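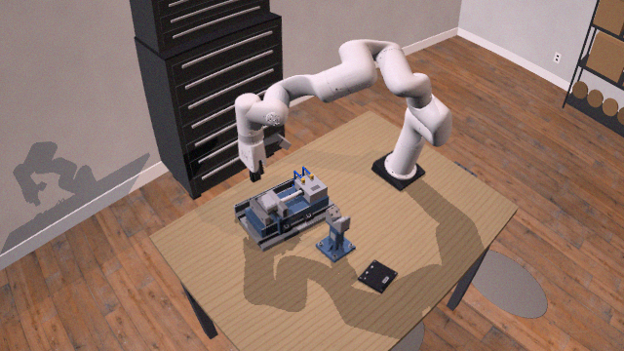
Most people who train a policy in simulation spend a month on the robot and an afternoon on the room. Then the policy meets a real bench, under a real lamp, and falls apart. This page covers the cheap fix I use, randomizing the look of a scene while leaving the physics alone. Start with whatever in your render makes strong dark shapes. In mine it's the arm's shadow, which loops across the front half of the tabletop and shows up again on the left wall, and a network will happily learn to steer by it instead of by the blue vise.

Step 1. Freeze the physics. Masses, friction and joint limits stay as they are until you have a baseline. Change both at once and you'll never know which one hurt you.

Step 2. Move the light. Pick a new direction and brightness at every reset. I draw from 100 saved lighting setups, a few of them hideous. Keep those.

Step 3. Swap textures on the table, floor and walls. Wood grain is lovely and your policy will memorize it. Plain colors work. So does noise.

Step 4. Nudge the camera. Small shifts in position and angle, new ones each episode. If the gripper leaves the view, you nudged too hard.

Step 5. Collect and filter. I ran 2,679 scripted episodes in Pudau and kept the first 1,000 that ended with the fingers where I'd asked for them. The rest were educational.

Step 6. Test on looks you held out. Set aside some lights and textures before training and don't peek. If the score drops hard, go back to Step 2 and be less tasteful.

Wenjie Dai

Comments

Yin: Does this need a fancy renderer? Mine makes everything look like soup.

Wenjie Dai: Soup is fine. Vary the soup.

benchrat: Skipped Step 1. Currently redoing Step 1.

Related

Exporting scenes from Arness to Pudau
Camera calibration for the impatient
Zesau reward logs: what to keep, what to delete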